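Club cricket scoring: does a retired batter count as out for the average?

Posted in Cricket > Scoring and statistics
Tags: averages, retired out, club records, old scorebooks

Innes Innes

I keep the records for Kerr Cricket Club, a job I was given because I missed the meeting where it was handed out. We are trying to get the club's career batting figures into one spreadsheet before the season starts in June, and I have hit a wall with a gentleman who played for us long before my time and who retired in the middle of a remarkable number of innings.

He has 3766 runs in our books. That would put him comfortably among our best. The trouble is the average. In the old scorebooks his innings quite often end with a single word, "retired," in handwriting that varies from beautiful to seismic. No "hurt," no "ill," no "out," nothing. Sometimes he has 50-odd against his name, sometimes he has four. On one page he retired on 12 and is then shown bowling the second half of the other side's innings, so whatever was wrong with him had passed by tea.

If I treat every one of these as not out, his average goes up to a level that has made two of our older members laugh out loud. If I treat every one as out, it sinks to something quite ordinary and his grandson, who opens the batting for our second team, will stop speaking to me at nets.

So what is the right way to do it? Is there a rule, or do clubs just decide? I would also like to know whether it matters that some of these were friendlies, where I gather people retired at fifty out of politeness. Our opponents in a lot of them were Monda, who seem to have been polite right back, and their books are no longer with us.

Please don't tell me to leave him out of the table. I did suggest it. It went badly.

Agnes MacAulay

There is a rule, and it is kinder to you than you might expect.

Under the Laws, a batter may retire at any time the ball is dead, but has to tell the umpires why. If the reason is illness, injury or some other unavoidable cause, the batter can come back later in the innings. If they don't come back, it goes down as "retired, not out" and counts as a not out for the average. If they leave for any other reason, they can only come back with the consent of the opposing captain, and if they don't come back it goes down as "retired, out." That counts as a dismissal. No bowler gets the wicket, but the average takes the hit.

So the word you need is the one that the scorer didn't write. You will have to go looking for it in other places:

Look at whether he fielded or bowled afterwards. Bowling a long spell an hour later doesn't prove he was fit when he walked off, but it is a fair hint. If your side batted second this obviously gets you nowhere.

Look at the score and the state of the match. A man who retires on exactly 50, or on the first scoring shot past it, in a friendly, with several teammates still to bat, was being generous. I'd put him down as retired out. A man who retires on four with the side in trouble has probably been hit on something he was fond of. Retired not out.

Look at the total at the bottom of the scorebook page. Many scorers wrote the wickets next to it. If six batters were bowled, caught and so on, and the total says "for 7," then your man was treated as out on the day. I'd trust that over anything you or I might guess now. This solved more than half of my own problem cases, and I'm embarrassed by how long it took me to look at the bottom of the page.

Look at the local paper if the library has it. Match reports from that era will spend a full paragraph on the tea and one line on a broken finger, but the line is usually there.

For whatever is left, pick one treatment, use it for everybody, and write it in a note under the table. I went with not out, on the grounds that I couldn't prove a dismissal and the scorer hadn't claimed one. Someone else could reasonably go the other way. What you can't do is decide case by case according to who has a grandson.

One more thing. Put a minimum number of innings on your averages table if you don't have one. Ours at Utel used to be led by a man who batted eleven times and was out once. He was a number eleven. He was very proud of it and used to bring people over to the board to see.

Leandro Gaete

just use not out for all of them. every club does it. our guy has an average of 380 and nobody has died

Innes Innes

Leandro, how many times was he out?

Leandro Gaete

once. run out. he disputes it

Oduor Muli

Agnes has the Law right, so I'll only add a bit on the friendlies.

You don't have to put them in the same table. Lots of clubs keep league and cup matches in one set of figures and everything else in another, and most of the odd retirements will fall into the second pile all by themselves. When we did this at Grokberg we found that one of our heroes, who was supposed to have over 3000 runs, had made a good share of them in evening games against a hospital side that included the hospital's chaplain. They are still runs. They just aren't the same runs.

Do check when the retiring habit began, though. Some friendly fixtures had a written agreement between the clubs that a batter must retire at a certain score, and then could return once everyone else had been in. If he had to go, I find it hard to call that out. I'd list those as not out and put a little mark by them. Agnes will probably disagree with me here, and she may be correct under the Laws, but an agreement between two captains over a fence carried a lot of weight in those days.

Also keep a copy of the raw entries exactly as written, even the ones you can't read. I tidied ours as I went along. I have regretted this on a regular basis.

Agnes MacAulay

I do disagree, mildly. If the playing conditions said he had to retire, then the playing conditions should also have said how to record it, and sometimes they did. It's worth looking inside the front cover of the scorebook. Captains stuck all sorts of things in there. If there's nothing, Oduor's little mark is a decent compromise and I won't write to anybody about it.

Innes Innes

Thank you both. Thank you also Leandro.

I went through the pages on Tuesday with the wickets trick. Ten of the retirements are now settled because the total includes him as a wicket, and all of those were friendlies. A few more can be called injuries with a clear conscience, including one where the scorer had written "knee" in the margin beside a small drawing of what I hope is a knee. The one where he retired on 12 and then bowled is still open. The total on that page doesn't agree with the batters' scores under any theory at all, so I don't feel I can lean on it.

His average has landed between the funny one and the sad one. The grandson has asked to see the working.

Inside the front cover of the oldest book there was a raffle ticket and a recipe for ginger beer.

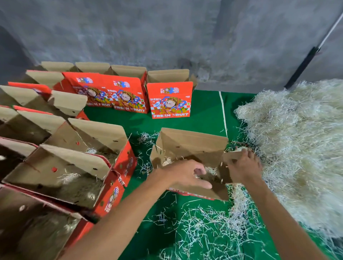
If a batter retires hurt and comes back later in the same innings, is that counted as one innings or two?

It's one innings. The runs from before and after the break are added together, and the way the batter finally ends up, out or not out, is what goes into the average.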